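Platomus Teleoperation Kit: Frequently Asked Questions

Last updated February 4, 2022

Can I record by hand guiding and by remote control in the same session?

No. The mode is fixed when the session opens. Close it, switch the arm to the other mode, and open a new one. Sessions can be merged later with the Totport export tool.

How many demonstrations does a task need?

For wiping and folding tasks, start with 35. Our reference set for table work holds 2,370 demonstrations, recorded by Heledd Craddock and Rhydian Gronow in both modes.

Where should the gripper be when I start recording?

Above the table, fingers open, with the target object inside the wrist camera view. It does not need to be centered. An object near a corner of the view is acceptable if the operator can still tell which way to move.

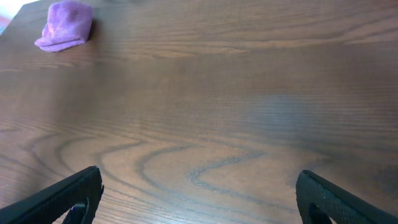

Wrist camera view: gripper open over the tabletop, folded purple cloth at upper left.

Does glare on the table matter?

Soft reflections on a glossy finish are usually fine. Glare that hides the edge of the object is a problem for the operator first and for training second. Move the lamp or the object. Do not change the exposure partway through a session.

The arm lags behind my hand controller. What should I check?

Use a wired connection. If the delay stays, lower the speed scale to 2 and repeat the link test. Delays that appear only in long sessions are normally caused by a full disk buffer.

Should I delete failed attempts?

Mark them as failed and keep them. Delete only recordings where the arm was stopped by the emergency button or the camera dropped out.

How long should I hold still at the end?

Release the object, raise the gripper clear, and wait 5 seconds before pressing Stop. Earlier stops are rejected by the checker.

Who do I contact about a rejected session?

Send the session log to Meirion Dafis at the support desk. Do not attach video unless asked.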